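From: Alistair Semple
To: gripper-bench list
Date: November 10, 2021
Subject: Re: Soft objects and the narrow finger

Elīna Kļaviņa wrote:

> We have the same trouble here with anything soft. The Pekitz jaws are
> fine on blocks and bottle caps, but on plush or foam they close, the
> current goes up, and the controller thinks it has a good hold when it
> has a pinch of fabric. Has anyone on the list run the narrow finger
> against the wide one on the same objects? I would also like to know
> whether people are keeping the wrist camera or going back to a fixed
> one. Ours loses the tag as soon as the arm comes in low.
>
> We are on the older Vuson controller, if that matters.
>
> Elīna

Hello Elīna, hello all,

Yes, we did that comparison in October and I have been slow to write it up. Lungile did most of the runs and I did the wiring, so blame me for the cable faults.

The set-up was one arm, one tray and one controller (Vuson, the newer board), with the two fingers swapped over between blocks of runs. We did 100 picks with each finger on hard objects and 100 with each on soft ones. Same start pose every time, and the same closing speed.

On hard objects I would not bother changing. The wide finger missed 3 and the narrow one missed 4, and I don't think that means anything. On soft objects the wide finger failed 23 times and the narrow one 9. Most of the wide finger's failures were the one you describe: it closes on the edge of something, the current rises, the controller calls it a grasp, and the object stays on the tray when the arm lifts. The narrow finger gets further in under legs and other bits that stick out before it meets any resistance.

It has its own problem. If the approach is a few degrees off, it pushes a light object along the tray instead of getting under it. Lungile cut the approach speed by half for the last block and that helped, but it makes each run longer and I would not want to do 500 like that.

On the current threshold: we ended up with a separate value for soft objects. I know Ewan Strachan would like one number for everything. We tried, and could not find one that held the soft things without marking the foam.

As for cameras, we kept the wrist one and added a fixed one overhead. The wrist view is better for the last part of the approach, but we lose the tag at low angles just as you do. A bigger tag would help, if your objects have room for it. We put ours on top, which suits the overhead view and does very little for the wrist.
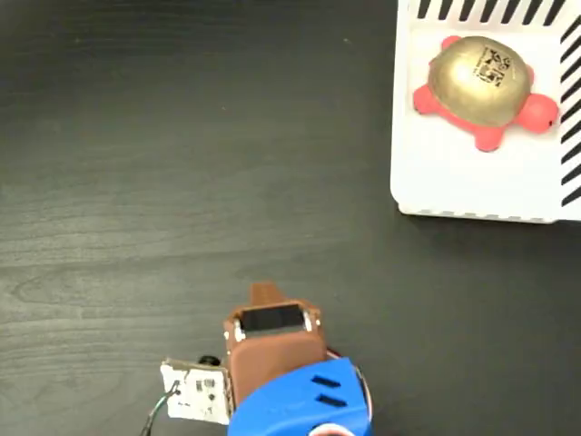
Narrow finger and the turtle on the striped tray, tag on the shell.

Two small things for anyone copying this. Leave more slack in the thin wires than you think you need. Ours pulled out of the connector twice at full reach, and both times it showed up as a sensor dropout, so I spent an afternoon looking in the wrong place. Also check the screws on the printed mount after the first long session. They had worked loose on ours — enough to shift the finger tip and spoil the calibration.

Edileuza Toledo asked off-list about the Skumeo finger pads. We have a pair but have not fitted them. If somebody has used them on fabric I would like to hear how quickly they wear.

The log files are on the shared drive in the folder called soft-oct. The column headed "hold" is the controller's own verdict, and "lift" is what Lungile wrote down by eye. Use "lift".

Elīna, which firmware is on your older board? The current reading was filtered differently before the update, and your threshold may not compare with ours.

Regards,
Alistair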